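How does a robot learn to fold your T-shirt?

Pick up a T-shirt and fold it in half. Easy! You probably didn't even think about it. Now try telling somebody else how to do it, using only words, while they keep their eyes shut. Which corner do they grab? How hard do they pinch? What if a sleeve is stuck underneath?

Robots find cloth really tricky. A cup is always the same shape, wherever you put it. A piece of cloth can be flat, crumpled, twisted, rolled up or inside out, and it changes shape every time you touch it. You could never write a rule for every single wrinkle!

So the people who work with robots at Tromgate do something much more fun. They show the robot how it's done, over and over again.

Learning by being shown

Think about how you learned to tie your shoelaces. Somebody showed you, you had a go, it fell apart, and they showed you again. A learning robot needs showing too, but it needs a LOT more turns than you did.

Each turn is called an example. A person holds a pair of handles, and when they move their hands, the robot's arms move as well. When they squeeze, the robot's fingers close. All the while, the computer is saving two things: what the robot's cameras can see, and how its arms and fingers are moving.

One example of folding lasts 30 seconds if it goes well. Bendik Söderlund can do 60 of them in a morning, and then he needs a biscuit and a good stretch. His best friend on the team, Njål Lindholm, is left-handed, and he starts from the other side of the cloth. That's brilliant news for the robot, which gets to see two ways of doing the same job!

Why not do it the same way every time?

Imagine you only ever practised catching one ball, thrown by one person, from one spot in the garden. You'd be great at that! But what would happen when somebody threw you a beanbag?

It's the same with robots. If every example used a smooth white towel in the middle of the table, the robot would only know about smooth white towels in the middle of tables. So the team mix things up. They use thick cloth and thin cloth, plain cloth and cloth with pictures printed on it. They scrunch it up, drop it, turn it round and start again.

Wobbly examples can be useful too. If the cloth slips and Bendik picks it up again, the robot gets to see how to put a mistake right.

An eye on its wrist

Where would you put a robot's eyes? On its head? Lots of robots have a camera up high, but many have a little one near the hand as well. It goes wherever the hand goes, so it gets a very close view of the fingers and whatever they are reaching for. Sometimes the fingers fill up half the picture, and when they move quickly they look blurry. The computer has to learn from those pictures too.

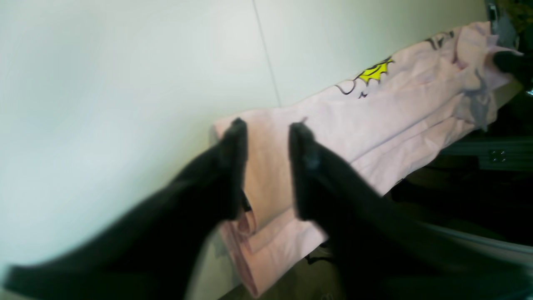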